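**Moving house: flat boxes from the shop or second-hand ones?**

**clistgal74**
We're shifting from Brinville to Clistholm in March and I've just been quoted $299 for a "family pack" of boxes from Zamport. For cardboard! Is anyone buying these new or am I being had?

**mothballs**
You're being had. I got all mine off the local giveaway page, picked them up after work and they did the job. Bit of old tape on them, who cares.

**RustyUte**
Disagree with mothballs sorry. Free boxes are all different sizes and they don't stack. We lost a whole dinner set in the back of the truck when a banana box folded up. Spend the money on decent ones for the kitchen at least, and scrounge for the rest (doonas, clothes, the kids' soft toys).

**mothballs**
Banana boxes have a dirty great hole in the bottom, mate, that's on you.

**clistgal74**
Ha! OK so maybe a mix. What about removalists, has anyone used Espinoza? They said they'd lend us some tubs for two weeks.

**pegs_and_line**
Used them for our last move and liked them, but the tubs are heavy before you put anything in them and my back was cactus for days. I went back to cardboard for the last three rooms. I do my packing at the table and not on the floor these days, so much kinder on the knees.

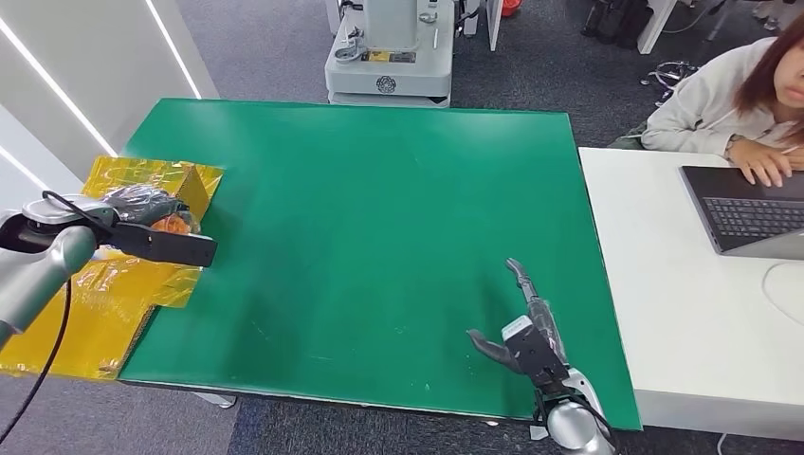
Also, label the sides and not the tops!! Once they're stacked you can't read a thing, and I spent our first night hunting for the kettle. Write the room on two sides in fat texta and you'll be right.

**RustyUte**
Seconding the sides. I'd still pass on the tubs, you have to unpack by their deadline and that's no way to start in a new place.

**clistgal74**
See, a deadline might be good for me, I've still got unopened boxes from the LAST move. Ringing Espinoza in the morning to ask what happens if we go over.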